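Section 4: Opening the case and getting to the board

If you followed Section 3 you've already backed up your files, shut the computer down and pulled the power cord. If you skipped it, go back and do it now, I'll wait! Hold the power button in for 8 seconds with the cord out, and you're set.

I wrote these steps for the office desktops we refurbish at the Wellcombe bench, and most of them work for any older tower that opens from the side. Yours may have a thumb latch where mine had screws, so look it over before you start prying at anything.

1. Clear a spot on the table bigger than you think you need. I put down an old cotton towel (no fleece, please) and keep a muffin tin nearby for screws.

2. Lay the case down on its side with the removable panel facing up. Take out the screws at the back edge, slide the panel toward you and lift it off.

3. Touch bare metal on the case with your fingers before you reach in. Do it again every time you come back from getting coffee.

4. Take a photo with your phone. Take three or four, even — you'll want them when you're plugging things back in and every cable looks the same.

CAUTION: The edges of the metal inside a case can be sharp. Helmut Wiegand, who taught me most of this, wore thin gardening gloves for steps 1 and 2 and took them off for everything after. I do the same now.

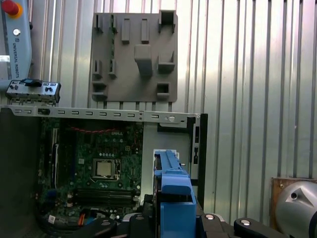
Finding your way around gets a lot easier once you pick one landmark and work outward from it, and mine is always the processor. On the Dell board it's the square metallic piece sitting in the silver socket at the center, with a retention frame around it, and the two dark RAM slots are just below. Leave the processor alone in this section (we get to it in Section 7, with the thermal paste). What you want today is the memory and the cables.

5. Find the RAM slots and see whether yours have clips at both ends or just one. Press the clips outward, gently, and any stick that's in there should pop up a little. Hold it by the edges.

6. Follow each cable to where it plugs in before you unplug it. Cables like to bunch up in a corner, and pulling on the bunch is how I broke a connector on my second machine ever. Pull on the plug, never on the wires.

7. Label as you go. Masking tape and a pen are fine. I use the little Aletti tags because I bought a bag of 100 and I'm still not through it.

NOTE: If a plug won't budge, look for a tiny tab on one side. Squeeze it and wiggle. Still stuck? Leave it and work on something else for a while.

8. Put the parts you've removed in anti-static bags, and write the slot number on each bag.

Go on to Section 5 for dusting.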